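Filed under: Textbooks > Robot Handling > Part Two: Contact and Fit

Print this page | E-mail this page

Chapter 7
Hanging Things Up

What this chapter covers

By the end of the chapter you should be able to say why hanging an object on a hook is harder for a robot than putting it on a shelf, describe the two-point method used in the Nekidach study, and read a table of hanging results without being misled by it. You will need the material on camera views from Chapter 4. The short section on force sensing in Chapter 6 will help but can be left for later.

7.1 A small task with a narrow target

Most of the placing tasks in the earlier chapters were forgiving. A box set down on a shelf can be a finger's width out of position and still count as placed. The shelf holds it up wherever it lands, and if it is slightly crooked it stays slightly crooked.

A hook gives far less room. The object has to have a hole, a loop or a lip, and that feature has to pass over the end of the hook and then travel along it. Until it does, nothing supports the object except the gripper. If the gripper opens too early the object falls. If the hole is a little to one side, the tip of the hook meets solid material and pushes the object round in the fingers, and from that moment the robot's idea of where the hole is will be wrong.

Tools, kitchen goods and shop stock are often kept on pegboards, so the task comes up a good deal outside the laboratory. It also makes a useful research problem. The equipment is cheap, the board can be changed in a minute, and there is seldom any argument over whether the object ended up on the hook.

Three things have to be known before the arm makes its last movement:

- where the hole is,
- where the tip of the hook is,
- which way the hook points.

People get the first of these largely by feel, and often finish the job without looking. The robots in this chapter have no touch sensing in their fingers. They have a camera at the wrist and the readings from the arm's own joints, and everything must come from those.

7.2 What the wrist camera offers

A camera fixed to the wrist moves with the gripper, so the fingers always appear in the same part of the picture when they are at the same opening. This is convenient. The gripper acts as a fixed ruler against which the rest of the view can be judged. As the arm comes closer to the board, the hooks grow in the picture and small errors become easier to see, which is the opposite of what happens with a camera on a distant stand, where the arm tends to block the view just as the work gets delicate.

There are costs too. The wrist camera sees only a small part of the workspace. Parts of the gripper take up a share of every picture. And a single view says little about depth. Two things that touch in the picture may be well apart in the room, one nearer the camera than the other.

The paintbrush used in the study is a good case for thinking this through. It has a long tapering handle in charcoal grey, and the orange cap at the end of the handle has one small round hole. All of the hanging depends on that hole. The bristles, the metal ferrule and the orange guard make up much of the object and are what the eye goes to first, yet they have no part in the fit.
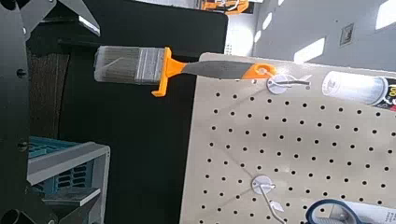

By Celina Krajewska
Robot Handling, Part Two

Look at the end of the handle, where the cap comes to the upper edge of the board. The hole lies just above the first hook. A student asked to mark the hole and the base of that hook could do it in a few seconds and would be right to within the width of the pencil line. Asked how far the handle is from the board, the same student would hesitate. The faint shadow just below the handle is one clue, and we shall return to shadows in section 7.5.

Notice also that the two hooks do not look alike. Both have a round white base, but the wire arm of the upper one runs to the right, while the arm of the lower one angles down and to the right and ends in a small pointed tip. A program that finds hooks by looking for white circles will find both bases. It will have learned nothing about where either wire ends, and the wire's end is where the hole has to go.

7.3 The two-point method

The Nekidach study was carried out at the Gretcombe laboratory using a Tutau arm. Its central idea is to throw away most of the picture. Earlier systems tried to work out the full position and tilt of the object, which meant having a model of each object in advance. The Nekidach method asks for two points only, together with one direction.

The first point is the middle of the hole, called the eye. The second is the end of the hook, called the tip. The direction is that of the hook's arm as it leaves the board, and it is written as a short arrow starting at the tip and pointing back towards the base.

The work then goes in four stages.

Stage 1. The arm moves slowly past the board, and the camera takes a short run of pictures. The eye and the tip are marked in each one by a trained network. Comparing the marks across the run gives the depth that one picture alone cannot give.

Stage 2. The arm moves until the eye is in line with the arrow and a little way in front of the tip. No contact is expected, and if any is felt through the joints the arm backs off and stage 1 is repeated.

Stage 3. The arm carries the eye along the arrow. The marks are refreshed as it goes, for as long as both points can be seen. Once the tip has entered the eye it is usually hidden, and the last good arrow is used to the end.

Stage 4. The gripper lowers the object slightly, then opens.

The lowering in stage 4 looks like a detail, and in the first version of the method it was missing. Objects were let go while the top of the hole was still clear of the wire. They dropped the remaining distance, and the lighter ones bounced off. Students who build their own version of this system nearly always make the same mistake.

7.4 Training and testing

The network that marks the points was trained on 1,154 demonstrations. In each, a person guided the arm by hand through a complete hanging movement while the wrist camera recorded. The eye and tip were marked by hand in the final approach and then traced backwards through the earlier pictures by a matching program. Tracing backwards works better than tracing forwards here: the points are large and clear near the end, and the matching starts from a place where it can be trusted.

The background was left busy on purpose. Other goods stayed on the board and near it during recording, and the room lights were left as they were. A network trained against a plain sheet tends to mark any dark round spot as an eye. A pegboard is covered with dark round spots. The team reported that this was the commonest fault in early trials, with the arm trying to hang an object by a hole that belonged to the board.

For testing, each object was given 30 trials. The hook was moved between trials and its wire turned to a new angle. Results were judged on the Wieczorek scale, which has three grades:

Grade A – the object hangs freely after release and the arm has moved clear.
Grade B – the object is on the hook but is resting against something else, or is twisted so that the next object could not be hung beside it.
Grade C – the object is not on the hook.

Papers differ in what they call a success. Some count A and B together. The Nekidach report counts A only, and gives an overall figure of 58 per cent. That may look low beside figures from other groups, and before comparing any two of them you should find out which grades were counted.

7.5 Where the method fails

The error in placing the eye was usually under 3 mm, and for an object with a wide loop this hardly matters. For a small hole it can be the whole margin. Handles with small hanging holes therefore did worse than loops, and the paintbrush was among the harder objects in the set.

Three causes account for most of the grade C results.

Glare. Overhead light on a pale board can wash out a thin wire, particularly near the top of the board. The base plate stays visible and the tip is lost. The network then guesses a tip from the base, and guesses the angle badly.

Slip in the grip. A long object held far from its hole acts as a lever. A light touch at the hole end turns it in the fingers. The method notices this only if the eye is still in view.

Shadows. A shadow close to the object is helpful to a human viewer, who reads it as a sign of how near the board is. The network had no such habit. It sometimes took the edge of a shadow for the wire itself. Later work at Gretcombe tried feeding the shadow in as a separate input, with mixed results, and we take that up in Chapter 8.

Before you read on

1. Take any object at home that hangs from a hook. Hang it with your eyes open, then closed. Write down the moment at which you stopped needing to look.

2. Stage 3 relies on the last good arrow once the tip is hidden. Suggest one reading from the arm's joints that could tell you the arrow was wrong.

3. The 58 per cent figure counts grade A only. Describe a use in which grade B would be good enough, and one in which it would not.

Section 7.6 sets out the geometry of the arrow in full. Readers who are not comfortable with vectors should work through Appendix B first.

Print this page | E-mail this page

Contact us | Copyright and permissions | Back to top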